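Support > Soletti label printer > Set-up guide > Section 5

Overview Unpacking Loading labels Network Storage labels Troubleshooting

5. Setting up storage labels

Read section 4 first. Printer has to be on the network and showing a steady green light before any of this works. If it's blinking, go back.

You need: one full roll of labels, the Nemwood label software on a computer, your parts list as a spreadsheet. A pen too.

5.1 Get the parts list ready

1. Open the spreadsheet. One row per location, not one row per part. Two parts sharing a bin = one row, both names in the same cell with a comma.
2. First column is the location code. Second is the name people will read. Third is the reorder number, can be blank.
3. Take out merged cells. All of them. The import stops at the first one and doesn't tell you where.
4. Save as CSV. Close the spreadsheet before you import or you get "file in use".

Note: names over 30 characters get chopped on the small label. Shorten them yourself, the software cuts mid-word.

Note: the list limit is 1,227 rows. Longer lists, split by aisle and import one at a time.

5.2 Pick a code scheme

Aisle, shelf, bin. So B-07-3. Always two digits for the shelf, even when it's under ten, otherwise the sort order goes wrong (7 lands after 30). Don't use the letters O or I. They scan fine but people read them as numbers and type them in wrong.

Don't put the color or the contents in the code. Contents move. The code stays with the location for good.

Metal bins on a floor or bench get a code as well, same scheme, letter F in front. Big label size for those, people read them standing up.

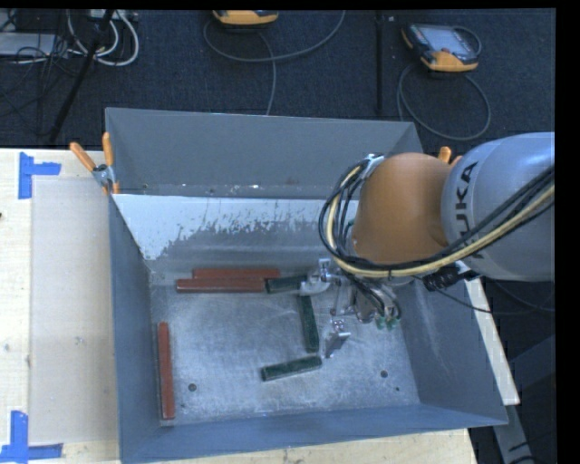 Hugo Hamel adds that F codes should go on two sides of the bin, becuase sooner or later it gets turned around and then the label is against the wall. Same code on both, and print the pair together so they don't drift apart when one gets redone.

To do that set Copies to 2 in the import window. Not in the print window, that doubles the whole batch.

5.3 Print a test strip

1. Import > choose your CSV > Next.
2. Match the columns. Usually guesses right. Check the reorder number, it likes to grab the wrong one.
3. Set range to rows 1 to 5.
4. Print. Wait for the cutter to finish before you pull.
5. Scan each one with the handheld. You want one beep and the code on the screen, no extra characters at the end.

If there's an extra character the CSV has trailing spaces. Clean it up, save, import again. Old import has to be deleted first or you get duplicates.

CAUTION: Print head is hot after a long run. Leave the lid shut for 5 minutes before changing the roll.

CAUTION: Don't use alcohol wipes on the rubber roller. Dry cloth only.

5.4 Stick them on

1. Wipe the spot. Let it dry.
2. Shelf edge: label goes left of the bin it belongs to. Pick one side and keep to it for the whole room.
3. Bare or scratched metal: degrease first, press down hard from the middle outward. Use the Plirkton heavy film, the paper ones lift.
4. Leave 7 hours before anything rubs against it. Overnight is easier.

Note: never stick a new label over an old one. Scanner sometimes picks up the edge of the bottom one and you get a misread. Peel first.

5.5 Lock the list

When everything is up and scanned go to Lists > Lock. After that new rows can be added but codes can't be edited. To retire a location mark it Closed and dont reuse the code for the rest of the year. Stock counts in February pull from the locked list, so anything unlocked gets skipped.

If you have the Ellis handheld, dock it once after locking. Older ones need docking twice, first time just updates the clock.

Section revised Nov 8, 2021. Roll part numbers moved to section 8.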